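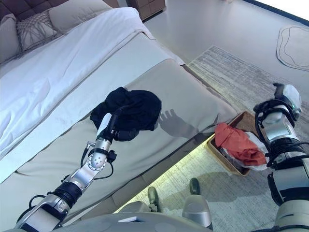 The Zirkel bench at the foot of the bed, with the light strip on.

Văduva Zirkel end-of-bed bench
Reviewed by Ebuka Ajayi
Bought from: Trendico, Ciltiscombe store
Used since: July

I bought the Zirkel as a place to put clothes. I say so first so you know what I was judging it on. If you want a bench to sit on and look out of the window, or a storage chest, some of this won't apply to you.

Cost and delivery

The bench is sold alone or as a set with the matching bed frame. I bought the set, which came to $2,864 with delivery and tax. Trendico would not break out the bench price on my receipt, so I can't tell you what it costs by itself in your area. Prices in the store and on the website were different on the day I ordered.

It comes in 2 boxes. The heavier one is marked 103 pounds and that is the cushion and the base together. The delivery people took it upstairs, which I had paid extra for. The smaller box has the legs, the light strip, the power supply and a bag of bolts. One bolt was missing from my bag. I called and they mailed it, and it came the following week. The bench stood fine without it in the meantime, but I didn't sit on that end.

Assembly

It took me one evening. The legs are simple. The light strip is not well explained. The instruction sheet shows it going on last, with the bench upright, and that means lying on the floor with your arm underneath. Put it on while the bench is still upside down. The adhesive backing is strong and I would not count on moving it once it's pressed on. There are also small clips to hold the wire, and I used all of them.

The base sits flat on my floor. There is a rug under part of it and I had to pull the rug a few inches to keep one leg from sitting half on and half off.

The cushion

The top is one wide, flat cushion covered in a light beige fabric that the catalog calls oat. It looks more taupe than that in my room in the daytime. A piped seam runs the length of it. I had expected the piping to wear first, and so far it is the part that has held up best.

The padding is firm. You can sit on it to put on socks and it doesn't tip you forward. After months of use there is a slight dip at the end where I always sit, and it comes back if I leave it alone for a day. I weigh more than average. Someone lighter may not see it.

There is no back and no arms. I prefer that for a bench in this position, since you can reach across it to make the bed.
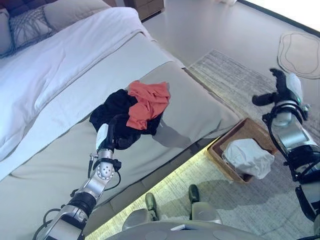

Laying out clothes is what I use it for the most. I bring the basket up from the dryer, dump it, and fold from there. My old bench was narrow and things slid off the front all evening. With this one the flat part goes back far enough that a pile can sit there without any help. I am not careful about it either. A black thing gets dropped in a heap, an orange one gets bunched on top of it over toward the right-hand edge, and both can wait like that until I get around to them. The height is good for folding while standing if you are average height. My wife is tall and sits on the bed to do it.

Depth is 23 inches. Check this against your room before you order. I measured the gap between the foot of the bed and the wall and forgot that I also needed to walk through it. We are fine, with not much to spare. The store display has it in a huge open space and it looks smaller there than it does at home.

Lint

A light fabric shows dark lint. Black clothes leave the most. A dry lint roller takes it off in a few passes. I tried the upholstery attachment on the vacuum and it worked too, but it pulled at the fabric a little, so I went back to the roller. White towels leave fluff that you can't see from standing height and can feel with your hand.

I had one spill, coffee with milk. I used cold water and a white cloth and blotted it. There is no mark now. The cover does not come off, and I think it should at this price. The care card says spot clean only and gives a phone number for a cleaning service that doesn't come out as far as Ciltiscombe.

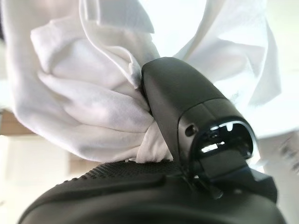

Damp things are another matter. The care card says not to leave wet laundry on the cushion and I would follow it. One morning I left a bath towel on the end of the bench and went to work, and the spot still felt cool that night. It dried by the next day with the window open and didn't smell. Since then towels go straight on the rail, and only dry laundry goes on the bench.

The light

There is an LED strip under the edge of the bench that lights the floor and the rug. I thought this was a gimmick and would have bought the bench without it if that had been offered. I use it every night. It is enough to find your slippers and get to the door without turning on a lamp.

The color is listed as warm white. Mine is not warm. It is a pale white with some green in it, and next to the yellow lamp on the nightstand the difference is easy to see. I asked Trendico about it and was told the strips vary. They offered to swap it. I would have had to turn the bench over and peel the old one off, so I left it.

There are two brightness settings. The lower one is fine for sleeping if you are not bothered by light. The switch is in the cord, and the cord comes out at the left side only. My outlet is on the right. I ran an extension under the bed. A longer cord would fix this and I hope they change it.

What I'd like to see changed

A removable cover. A cord exit on both sides. A bolt or two extra in the bag. Better drawings for the light strip, with the bench shown upside down.

Would I buy it again

Yes for the bench. I would look harder at buying it without the frame, which is ordinary and which I only got for the match. If you wear a lot of black, ask to see the darker fabric. It wasn't on the floor when I went and they had to bring a swatch out from the back.

Rating: 4 out of 5

Update, Wed 22 March: One of the clips holding the wire let go and the wire was hanging down where the vacuum could catch it. I pushed it back in and it has stayed. Rating is the same.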